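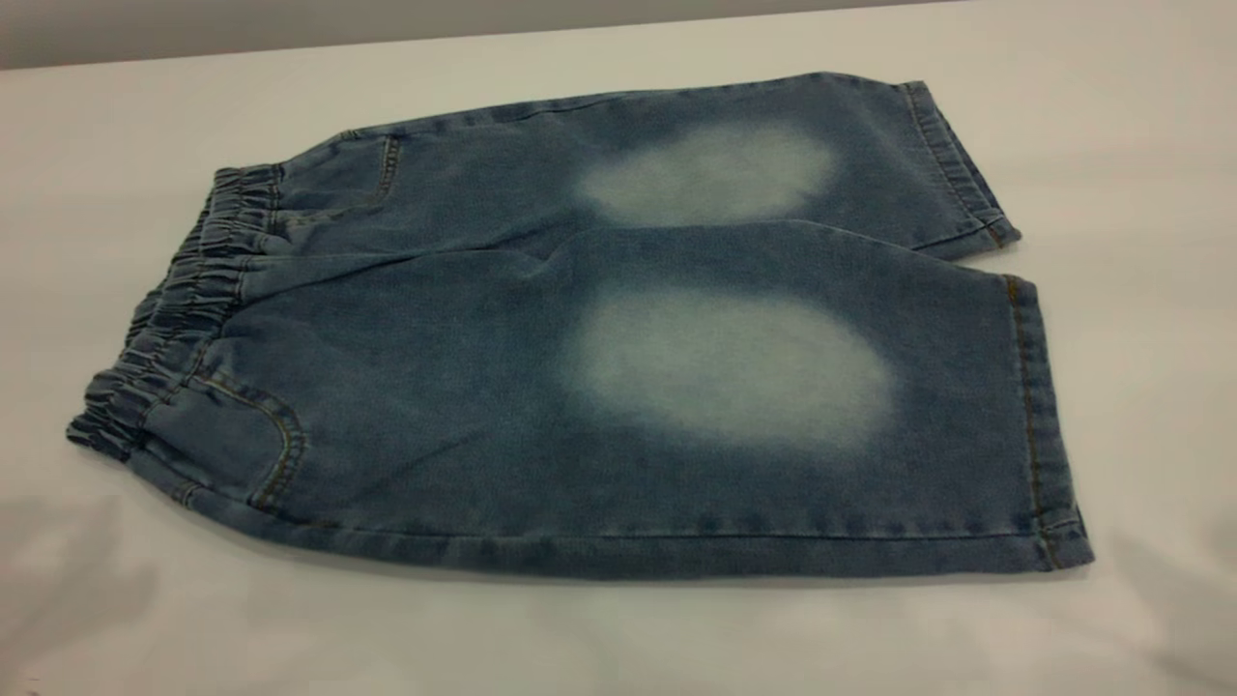 Urell: a folding machine, in progress

Gallery updated 9 January 2026
Build and captions: Zlata Polishchuk
Wiring, and most of the swearing: Lalit Pal

Urell is a robot that folds clothes, in the sense that a toddler is a person who plays the piano. We are building it at Sarnel, the shared workshop, on a bench we were promised for one winter and have now occupied for longer than that. It has two arms, a camera that looks at the table, and a parts bill of $836 that neither of us has shown to anyone we live with.

Click any thumbnail to make it bigger. Captions are in the order things got built, which is a poor guide to the order they should have been built.

The table

Everything starts with the table. The first top was bare plywood, and the grain showed up in the camera feed as a very large, very flat piece of striped clothing. Urell tried to fold it. The second top is smooth and white, and the software now mostly agrees that the table is a table. White clothes are a separate heartache. We don't own many.

The table, again

It sags if you lean on it. Please don't lean on it. Lalit has put up a sign, and I have leaned on the sign.

Left arm, first assembly

Printed links, metal pins, and a shoulder bracket I designed at one in the morning and printed backwards. The arm went together fine and could reach everything behind the bench. For a week it was the best robot in the building at pointing to the fire extinguisher.

Left arm, second assembly

Same arm, bracket the right way around. The old bracket holds up a shelf at my place and has been more reliable in that job than anything else we've made.

Right arm

A mirror copy of the left, at least on paper. The elbow has a small amount of play in it that the left one doesn't. We have replaced the bearing, the pin and the printed part on either side of it, and the play is still there, so we've started calling it character.

Motor drivers

Four Turex boards in a row on a strip of aluminum. They run hotter than I like with both shoulders holding still, because holding still is apparently the hardest thing an arm does. I sympathize. The fan came out of a dead desktop computer and sounds like one.

Wiring loom, before

Lalit's rule is that a cable gets a label before it gets a connector. My rule was that I would remember. Lalit's rule won after we sent a wrist command to a shoulder and lost a mug.

Wiring loom, after

Labels on both ends, sleeving through the elbows, and a loop of slack at each joint. The slack matters more than it sounds like it should. Our first loom was cut to exactly the length the arm needed in its rest position, and the arm left its rest position once.

Gripper, first attempt

Hard jaws, lots of force, excellent for picking up a wrench. On a T-shirt it grabbed the front layer, the back layer and the table. The motor stalled, the table won.

Gripper, Võ version

We call this one the Võ, after the family tailor shop down the road where we went to ask how you pick up a single layer of cloth without the one underneath. The answer was a demonstration with a thumb, a tiny rolling push and then a pinch, done too fast to follow. We asked to see it again, slower. It was still too fast. The soft pad on one finger now rolls a little before the other finger closes, and it gets a single layer of cotton more often than it doesn't. Denim it treats as furniture.

The camera mount

Two clamps and a length of tube. Every time somebody slams the big door the mount shifts slightly and Urell develops a firm belief that all laundry has moved to the left. There's a calibration routine now. It runs at startup, and we run it again whenever we hear the door.

Finding the corners

First the software works out which pixels are clothing, then it looks for an outline, then it picks the corners it wants to grab. Towels were solved in an evening and we got insufferable about it. Then we put down a pair of shorts.

Shorts, notes to self

A towel has corners. Shorts have opinions. An elastic waistband bunches up and won't lie straight, so its edge wanders every time you put it down, and the planner keeps finding new corners in the ruffles. Our denim test pair also has big faded patches on the legs, and pale denim on a white table gave the old thresholding step a lot to think about. It reported a hole. For a while it was reporting a small white towel on top of the shorts, and it wanted to fold that first.

What fixed it, mostly, was giving up on brightness and training a small model on our own clothes. We labeled 178 stills by hand over two evenings, taking turns, and had one long argument about whether a turned-up hem counts as part of the leg. (It does. Lalit would like it recorded that he still has doubts.)

The lengthwise fold

One leg over the other, waistband at one end, hems at the other. Both arms have to lift together and travel at the same speed, and the looser elbow on the right arm means they arrive as two individuals. We slowed the whole move down until the difference stopped mattering. You can make coffee during it. I have made coffee during it.

The second fold

Doesn't work yet. Once shorts are folded lengthwise the stack near the waist is thick and springy, the Võ can't get under it, and the arms push the whole thing gently toward the edge of the table like a cat with a glass. Current ideas: a thin scoop on one finger, a slightly grippier patch of table, or deciding that lengthwise is how shorts are folded now.

The stop button

Large, red, mounted where either of us can hit it with an elbow. Added after the mug. If you build one of these, put the button on first and draw the rest of the robot around it.

What's next

The scoop is printing as I type this, or it's making a nest of string, and I'll find out when I get back to the bench. After that come sleeves. We have until March before the workshop wants its corner back, and there's a table saw waiting for the spot, so sleeves may turn out to be a home project. My kitchen table is wood, with a lot of grain.

Files for the arms and the Võ finger are in the shared folder at Sarnel. Ask Lalit for the wiring diagram. There's an older one with my name on it, and you should leave that where it is.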